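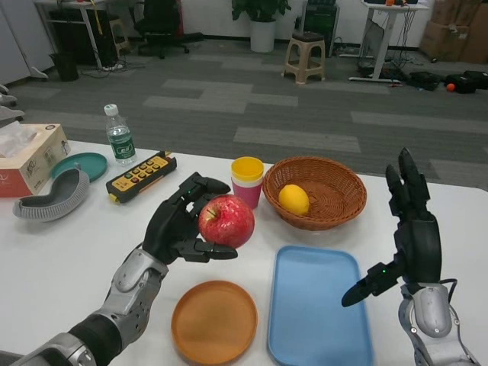 A Place for the Apple

I have never believed in the right place for things. My mother believed in it and lost her keys every day of her life. So when the letter came round from Onu saying that a man would be visiting the Udport office to help us "settle our surfaces", I put it under my mug and got on with the invoices.

Behrouz Azimi came all the same. He had a grey coat over his arm and he shook hands with everybody, including the lad who had only come to read the meter. He had spent time in Saltosberg, he told us, studying with people who could walk into a kitchen and tell you what was wrong with the marriage. I asked what they could tell from an office.

"Less," he said. "But you would be surprised."

I would not have been surprised. I have worked at Dastum long enough to have been settled before. We had the colour woman, and then we had the breathing. After the breathing, two people left and the rest of us went on as we were, breathing.

The Table

He wanted the white table. It had always been where things ended up, and he said this was exactly why he wanted it. He walked round it with his hands behind his back, looking at the box of tissues, the bottle of water with the green label, and a grey curved thing like the inside of a shoe that was lying partly under a teal plate, or partly on it, depending on who had last been by.

"And what is this?" he said.

"It's for a shoe," I said. I thought it was.

"Whose shoe?"

I said I couldn't tell him that, and he wrote it down. He wrote a great deal down. I looked over his arm once and saw that he had drawn the remote control, buttons and all, rather well.

What he had fixed on, though, was the apple. There was an apple and there was a lemon, and the lemon lived in the wicker basket behind the blue tray. According to Azimi the lemon was content. He said it with a straight face. The lemon had a basket and it had chosen its side of the basket, and you could look at it and feel that there was nothing further to be done.

"It rolled there," I said. "Baskets dip."

"Of course it rolled there," he said. "How do you think you came to Udport?"

I had come to Udport because my sister had a spare room, and I told him so. He nodded as if I'd agreed with him. That is the trouble with these people – you can't disagree with them in any way they haven't already got a chair out for.

The apple, then. To my mind it belonged in the basket with the lemon, fruit with fruit, and there was room for it. Maureen from accounts said the blue tray, because a tray was for things you meant to carry off somewhere, and an apple was surely on its way to being eaten. Azimi listened to us both very politely and said it would be the orange plate.

"Why the plate?" said Maureen.

"Because the plate is round."

"The basket's round," I said.

"The basket is taken."

"By one lemon."

"Have you ever shared a room," he said, "with somebody who was already content in it?"

Maureen laughed, and I'm sorry to say it was a proper laugh. I went and stood by the plant for a bit.

I'll admit the business took up more of my afternoon than I had planned. I kept looking over. I had invoice 2555 open, a supplier who spelt our name three ways on one sheet, and I would get as far as the second way and find that I was looking at the cups. They were in a stack with the yellow at the top and the pink at the bottom, and I began to wonder if that was settled too or only stacked. I asked him. I don't know why I asked him.

"Ah," he said. "Cups are easy. Cups want to be inside each other."

"You say that about everybody's cups, I suppose."

"I say it about everybody's," he said.

When I looked again the apple was on the orange plate, a little to the left, with its stalk up. It looked like an apple on a plate. I waited to see whether I felt anything. What I felt was that I hadn't had lunch.
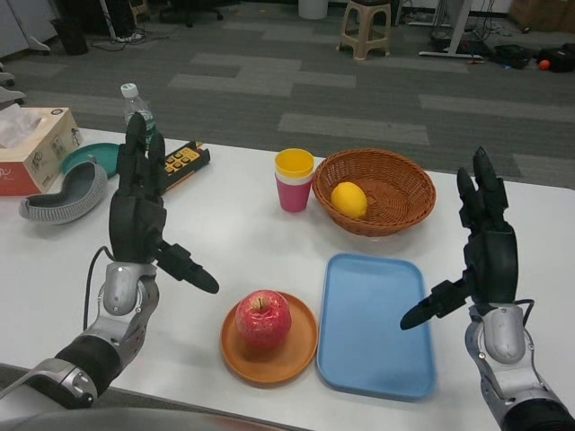

What the Report Said

The report came on the Wednesday. It was longer than I'd have thought possible. Azimi had given the table a score of 95, without saying out of what, and there was a page on the tray.

The tray, he wrote, should be left with nothing in it. He had considered a number of things for it and had decided against all of them. An office that could keep one empty tray in plain sight was an office that trusted its own future. I read this out to Maureen in a voice I'm not proud of.

"I like it," she said.

"You wanted the apple in it."

"I did, yes. I've gone off that."

I took the report to my desk and went through it with a pencil. I wanted to find the place where it stopped being nonsense and became a bill, as there always is one. It was at the back. The sum was small. I checked it twice, and then I checked it against the breathing, which had cost us more and come with mats.

There was also a line about me. He hadn't used my name, only "the colleague who stands by the plant". The colleague who stands by the plant, he wrote, holds that things lie where they are left. This is a respectable view and I would not try to move her from it. I would only ask who does the leaving.

I wrote "rubbish" beside that, quite lightly, and rubbed it out before I filed the thing.

The Tray

I should like to say that I held out. For a fortnight, in fact, I did. I put things in the tray on purpose: a rubber band, a bus ticket, the cap of a pen. I'd leave them there when I went for my coat and in the morning the tray would be clear again, and Maureen would be typing away with her back very straight.

"Was that you?" I said once.

"Was what me?"

So I left something bigger. I left my reading glasses, folded, bang in the middle, and went home on the bus without them and had to have the gas bill read to me by my sister. When I got in the next day they were on my desk, on top of the supplier's latest, with the lenses cleaned. The supplier had found a fourth way to spell us.

I don't say that proves anything. Anyone can clean a pair of glasses. The score is still pinned up by the kettle and I've still not been told what it's out of, and I've written to Onu about that and had back a leaflet.

But Azimi telephoned in August, about something else, a coat hanger he thought he might have left. I said I'd look. I looked in all the likely places and a few that weren't, and came back to the phone and told him it wasn't here.

"And the tray?" he said.

I leaned over so that I could see it from where I was.

"There's nothing in it," I said.

"And the lemon?"

I told him we'd had to change the lemon. He asked how the new one was, and I said it had rolled to the left.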